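Clovik opens its doors, and its gripper, to Kavanagh

Posted Aug 29, 2020

By Siobhán Cronin

The robot at Clovik does not wave. This was the first disappointment of the company's open day, and it was felt most keenly by a boy of about six who had put on a clean shirt for the occasion and had been waving at it for several minutes.

"It isn't programmed to respond to people," his father told him.

"Neither is Uncle Dave," said the boy, and kept at it.

Clovik has rented the old Serkano tile showroom on the east side of Kavanagh for two years now, and for most of that time the town has had to guess what goes on inside. The windows are papered over. The sign is the size of a cookie sheet. At various points the building has been rumoured to hold a cannabis operation, a call centre and a curling supply store, the last of which had people quite excited.

What it holds is a robotics firm with nine employees, a decent espresso machine and a system called Vuller, which is meant to pick up ordinary household objects and put them somewhere sensible. The company hopes one day to see it in care homes and rehab kitchens, tidying a counter or passing someone a spoon. For the time being it lives behind a strip of yellow tape and works on its grip.

Visitors were let in by the loading door in groups of no more than 20, masked, sanitized and pointed at green dots on the floor. Some 330 people had put their names down for a spot, which is a better turnout than the last all-candidates' meeting and only slightly worse than the corn roast.

Eoin Keogh, who runs the company, gave each group the same short welcome, and by mid-afternoon had trimmed it to the point where it was mostly directions to the washroom. He asked everyone to stay behind the tape, to keep voices at a normal level, and to please not ask if it could fold a fitted sheet.

"Can it fold a fitted sheet?" asked a woman near the back.

It can't. Keogh says there are people working on that, elsewhere, and he wishes them well.

The main demonstration was in the hands of Emiliano Painemal, who designs the grasping software and has the patience of a man who has watched a machine reach for the same thing for three years. He would read out a request, press a key and step back. Then the room would wait. Vuller takes a while to think things over, and a good many visitors used the time to look at their phones, so that several of the best moments of the afternoon were seen by about half the people present.

"It's looking," Painemal would say during these pauses. After a bit he would say it again.

The first request my group heard was for the green block. The arm came down, paused, shifted over by the width of a pencil, paused again, and closed on it. There was applause, muffled somewhat by the distance between us. It set the block down a hand's breadth from where it had started. There was a little less applause for that.

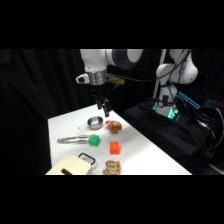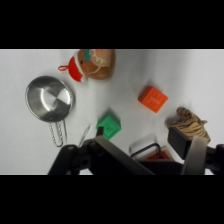 At Clovik's table. Photos: Clovik

Picking the objects is a bigger job than it sounds, and it belongs to Ruairí Rafferty, whose title is test lead and whose desk drawer would alarm a customs officer. He buys most of his material at the thrift store on Mill Street, where he says they have stopped asking. He likes a mix: something hard with square sides, something soft, something shiny, something with a handle in an awkward spot. A plush gingerbread figure in a Santa hat lying at the top of the table in August is a perfectly serious piece of equipment, in his view, and so is the striped tiger down on the right, with a gripper finger in front of it. The little steel vessel with the long wire handle is the one he speaks of with respect. Shiny metal throws reflections, he explained, and the camera doesn't always know what to make of them. The handle is thin enough to miss and long enough to get in the way.

"Blocks are a warm-up," Rafferty said. "Anybody can pick up a block."

Vuller dropped the orange block shortly after he said this. Rafferty wrote something on his clipboard and didn't look up for a while.

He and Painemal have an ongoing disagreement about difficulty, and visitors got to hear a fair bit of it. Painemal would like the objects introduced a few at a time so he can work out what's going wrong. Rafferty would like them all out at once, because that is how a kitchen counter looks. Keogh's position is that they are both right and that he has a phone call to take.

The tongs went over well. They lay flat, they were narrow, and the arm had two tries at them before it got a hold. A retired plumber standing on the dot in front of mine said under his breath, "Come on, come on, get under it," and when the tongs finally left the table he took a half step over the tape and had to be asked to come back. He told me later that he had come to see what his taxes were paying for. Clovik is privately funded. He said in that case it was pretty good.

Éabha Ní Bhriain had the job of answering questions by the exit, at a folding table with a plexiglass screen and a bowl of wrapped mints that people looked at and left alone. She came to the company from occupational therapy and is the person there most likely to bring up actual kitchens. She told one visitor that the hardest part of her work is getting engineers to believe how much stuff people keep beside the toaster.

The questions she was asked, in the time I stood near enough to hear, were: how much does it cost (too much, at present), could it be hacked (they take it seriously), would it put people out of work (she thinks home care is short of hands and will be for years), does it have a name (Vuller), no, but a real name (no), and is there somewhere to leave a bicycle.

She was frank about the numbers, which were also printed on a sheet taped to the wall. In the company's own trials this summer Vuller made 1313 attempts at picking up unfamiliar objects. On 493 of them it came away with nothing, the wrong thing, or the right thing briefly. Ní Bhriain said she had argued for posting the figures where people would see them. Someone else had evidently argued for the type size.

"If it's going to hand my mother a mug, I want to know about the other times," she said. Her mother, she added, has not been told about any of this.

There was one stoppage. Partway through the third session the arm halted in mid-air and stayed there, and Painemal went to his keyboard and typed for what felt like a long stretch. The crowd took this well. A couple of people assumed it was part of the show. A girl in rubber boots asked if it was having a nap, and Painemal, still typing, said that was close enough. It started up again to the loudest cheer of the day, having done nothing whatsoever to earn it.

Councillors had been invited and one came. He was offered the chance to choose the next object, picked the bread roll, and watched the gripper carry it across and lower it with great care onto its side. He said it was a proud moment for Kavanagh. He then asked if the roll was real and was told that people had been asking that all day.

The other exhibits were more modest. There was a poster about sensors, which was read closely by those trying to stay on their dots, and a tray of worn-out finger pads that visitors could look at but not touch. There was also a hand-operated claw made out of a barbecue tool and some string, put together by Rafferty over a weekend, which was supposed to show children how hard grasping is. It was wiped down after every turn. The children found it easy. One of them picked up a mint, a pen and the corner of Keogh's jacket, in that order, and was thanked for her time.

Clovik plans a second open day in September, with smaller groups and longer sessions, for those who didn't get a spot in this one. Keogh said they may also put out chairs. Names are being taken at the loading door on weekday mornings or by phone, and parents should know that the washroom is the second door on the left, past the espresso machine, which is for staff.

The boy in the clean shirt was still there when I went back in for my umbrella. The arm had been parked for the day and Painemal was putting things away in a plastic tub, by hand, quite quickly. The boy waved at him, and he waved back.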